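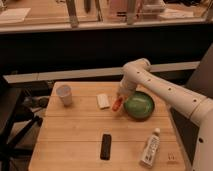
Tips for clearing a table with the Lestent arm

The Lestent is a tabletop arm sold by Jonadis as a kit, and the price with the standard gripper is $583. The tips below come from using one for small clearing jobs: cups, tubes, a sponge, odds and ends that need to go into a bowl. Most of them apply to other arms of this size too.

Before you buy

Measure the table first. The reach is listed as 80 centimeters from the middle of the base, but the last part of that is not much use for picking things up, as the arm is nearly straight and can't come down on an object from above. Keep your work well inside it.

The base weighs more than you might expect. Get help lifting it onto the table, and bolt it down before you plug anything in. The clamp kit from Zaidi costs extra and holds well on a solid wood top. Don't use it on glass.

Setting out the table

Leave a hand's width between objects. The gripper opens wider than the thing it is picking up, and anything standing close by gets knocked over.

Put the bowl on the same side as the base. The arm is steadier when it is folded than when it is stretched out, so let it do the dropping close in and the picking farther away.

Use a shallow bowl. With a deep one you have to program an extra lift to clear the rim.

Tall, narrow things are harder than they look. Lay them down if you can. If they have to stand, bring the arm in high and lower it slowly.
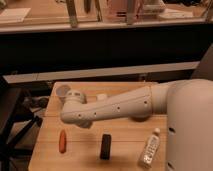
Small bottles and tubes should be gripped around the body. Caps are slippery and the grip tends to slide off at an angle.

Wipe the table first. Crumbs and grease get onto the finger pads, and then everything slips.

Saving positions

The Feven app comes with the kit and stores up to 153 positions. Name them as you go ("bowl high," "bowl low"), or you will be guessing later. Save a high position over every low one. Run each new routine at the slowest setting with the table bare, then again with the objects out.

Keep one hand near the stop button until you have watched a routine all the way through.

Care

Wipe the arm with a damp cloth, never a wet one, and go lightly over the screw holes. Check the base bolts every 2 weeks. Tie the cables back where a chair can't roll over them.

Replacement finger pads are sold in pairs. Order a spare set with the kit, as shipping on the pads alone costs nearly as much as the pads.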